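Dridari Stitch

The Dridari stitch is a textured knitting pattern made from pairs of crossed and slipped stitches, worked over a plain background so that it raises small slanting ridges across the fabric. 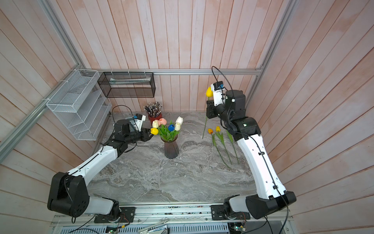
What is the Dridari stitch mostly used for?

Mostly for warm things that get a lot of wear, such as blankets, shawls, cardigans and thick winter socks, where the doubled yarn behind each ridge adds some extra warmth and helps the fabric keep its shape.

Overview

Knitters who meet the Dridari stitch for the first time often take it for a small cable, and it is easy to see why. The ridges lean over one another in much the same way, and from across a room a Dridari blanket and a cabled one can look like close cousins. The difference is in how the lean is made. A cable moves whole groups of stitches past each other, usually with the help of a short extra needle, while the Dridari stitch carries a single slipped stitch over its neighbor and leaves it there for two rows before it is knitted again. No extra needle is called for, and many people find they can work it happily while listening to an audiobook or chatting with company, once the first few inches are behind them.

The fabric is a good deal thicker than plain stockinette and pulls in a little from side to side. It lies nearly flat at the edges, though most patterns still add a border of garter stitch, partly for looks and partly out of habit. The back is quiet and slightly bumpy, pleasant enough to be seen on a scarf or a throw.

Origin and name

The stitch takes its name from the Dridari Blanket, a pattern sold as a folded leaflet by a yarn shop in the mill town of Drudley. The leaflet called for a heavy woolen yarn spun at the Hendricks mill a short way down the river, and the two were sold together in a paper bag with a length of ribbon around it. Where the word Dridari came from has never been settled. One story, fond and often repeated, says that it was a child's attempt at "dreary day," dreary days being the right sort for knitting blankets. Another says that it was simply the name of a cottage. The leaflet itself gives no clue, and later printings dropped the short introduction where an answer might have been hoped for.

In its early years the stitch was known only as part of that one blanket. Knitters then began to lift it out and put it to work elsewhere, first in cushion covers and tea cozies and later in clothing. By the time the shop closed, the leaflet had been copied out by hand, swapped through guild newsletters and altered in a great many small ways, and the stitch had taken on the name of the blanket it came from.

Construction

The classic form is worked over a multiple of four stitches, plus two for the edges, and repeats every eight rows. On the first right-side row the knitter slips one stitch with the yarn held in back, knits the next two, and passes the slipped stitch across them without dropping it from the needle. The wrong-side row is purled throughout, except that each carried stitch is slipped once more. Two plain rows follow. The second half of the repeat does the same thing over again, shifted along by two stitches, so that the ridges step sideways as the work grows.

Tension matters more here than it does in most slipped-stitch patterns. A carried stitch that is pulled too snugly will pucker the fabric and hide the ridge, and one left too slack will catch on buttons and rings. The usual advice is to go up one needle size from the one suggested on the yarn label and to knit a generous swatch, wash it, and let it dry before measuring anything. It is dull advice and it has saved a great many sweaters.

Mistakes are fairly kind to fix. Since only one stitch moves at a time, a wrongly placed ridge can be dropped down and picked up again with a crochet hook, without unraveling whole rows.

Yarn and materials

Smooth, round wool with a bit of spring shows the stitch at its best, and the original Hendricks yarn was just that sort. Cotton can be used, and makes a handsome, heavy dishcloth, but the ridges come out flatter. Very fuzzy yarns tend to swallow the pattern altogether, which seems a pity after all that slipping.

The stitch uses up more yarn than beginners expect. The full blanket in its first printing is 50 inches wide and 65 inches long, and asks for 1,175 yards of the heavy wool. A later, slightly narrower version with a plain center panel brings that down to 1,066 yards. Anyone swapping in a different yarn is wise to buy a spare skein from the same dye lot, as the plain rows between ridges show up a change of color quite plainly.

Variations

The best known variation is the Hitwood, named for the village guild that first shared it. It turns the ridges the other way on every second repeat, giving a soft zigzag that looks lovely in a single pale color. Half Dridari leaves out the shifted rows, so the ridges stack in tidy columns, and it is often used for cuffs and hat bands. A two-color form also exists, in which the carried stitches are always worked in the lighter shade.

There is a crochet version too, made with long front-post stitches. Crocheters call it Dridari as well, and it makes a fine sturdy fabric, though some knitters prefer to say "Dridari-style" and can be quite firm on the point.

Care

Dridari fabric should be washed by hand in cool water, squeezed gently in a towel and dried flat. Hanging a wet blanket will stretch the ridges lengthwise, and they are slow to recover. Pressing with an iron flattens them for good, so a little steam held well above the surface is the most that is ever needed.

See also

Slipped-stitch knitting
Mock cable
Garter stitch
Blocking (knitting)

Page last revised January 2020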